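The Level at Dutlow

The reservoir at Dutlow was to be read at 7 every morning, and the reading sent down to Ostley before eight. The instructions were typed on a card and screwed to the inside of the gauge hut door. They did not say what to do if the reading was wrong.

The keeper had held the post for four years. The method was simple. Unlock the hut, clear the float of weed, wait for the needle to settle, write the figure in the book. In November the needle had stood at 52 for nine days together, which was normal for the time of year, with the creek low and the outlet valve a quarter open.

On the tenth day it read 40.

The keeper tapped the glass. The needle did not move. The float was clear and the cable ran freely over its pulley. Outside, the water lay against the stone at the same height as the day before, with the same line of foam and the same dead branch caught under the walkway.

There was a procedure for a faulty gauge. It involved a form and a visit from Piątek, the firm that had the service contract, and it took a month. There was also a procedure for a real fall of that size. It involved a siren.

The keeper wrote 40 in the book, then walked the length of the wall looking for seepage. The drains were dry. The grass on the downstream bank was firm underfoot. At the far end a painted staff was bolted to the stone, left over from the days before the hut was built, and it showed 52 plainly enough, although the paint had worn thin at the lower marks.

At ten to eight the keeper rang Ostley and gave both figures. The clerk said the sheet had room for one.

– Which do you want?

– Whichever one it is.

The keeper looked through the hut window. A duck was crossing from the Oratlow side, leaving a long wake, and the branch rocked a little as the wake passed under it.

– Fifty-two, the keeper said, and hung up.

The book still said 40. Corrections were to be made in red with a signature, and the red pen had been missing from its hook all spring. The keeper left the entry as it was, took the spare key to the valve house, and sat down on the step outside to watch the staff. By noon the shadow of the wall had drawn back off the water. The lowest of the worn marks, which had been under the surface at breakfast, was in the sun.

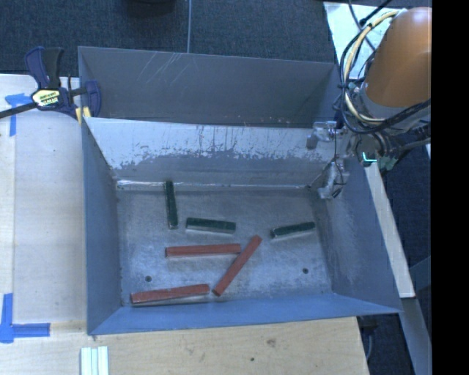
The Second Reading

The afternoon figure was not required by the card. The keeper took it anyway, at 4, and wrote it in pencil in the margin.

It was 40 on the gauge and 40 on the staff. The keeper rang Ostley again, let it ring, and went to find the handle for the siren.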